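Tradlow Community Help — Tax and Self Assessment

Do I need to tell the tax office about a small craft stall?

Posted by Vado, January 2019

Hi all. I've got a normal job, tax taken off by payroll, never filled in a return in my life. Since May I've been sewing bags and selling them at a market on the side. Takings were some 50 pounds on a good day, less on most. Do I have to register? And can I knock off fabric and the stall fee or does it all count as profit? Payroll at work said not their problem.
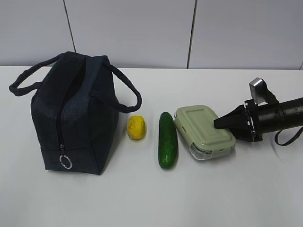
Replies to this post

Valtonen

depends how much you took over the whole tax year. There's an allowance for small trading income, if your total sales are under it you normaly don't have to do anything. Sales, mind, before costs. Look up the current limit, don't go by what somebody told you at the market.
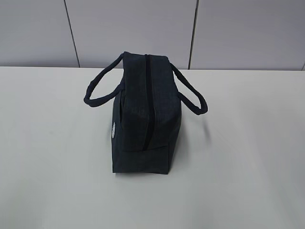
Start with a list of every sale, date and amount, even if it's only in a notebook. Then a second list for what you spent. On a boxy navy one with a zip along the top, say, that's the cloth, the zip, thread — keep the receipts for all of it. Stall fees go on there too. Your own time doesn't, sadly. If you're over the limit you register, do the return, and you choose either the flat allowance or your real costs. Not both. Work it out each way before you pick. 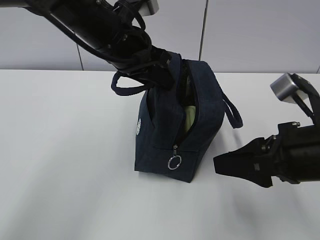
Vakier

My sister sold cakes for 9 years and never told anyone so I wouldnt bother
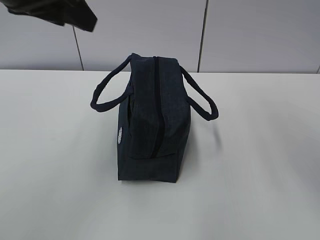

Aatos Hirvonen

Please ignore the one above. Sister may well have been under the limit, may not, either way it's no guide for you.

Valtonen has it mostly right. Two things to add. The tax year doesn't run January to December, it starts in April, so everything from May onwards falls in the same year. And if you do go over, there's a deadline for registering, seperate from the one for the return. I missed it my first time and got a letter. Took four phone calls to sort out.

Sewing machine — if you bought it for the stall, keep that receipt as well. If you had it already, ask before claiming, I'm not sure on that one. Put a bit aside from each market in the meantime and ring the helpline early in the day, I waited 12 minutes last week and that was quick.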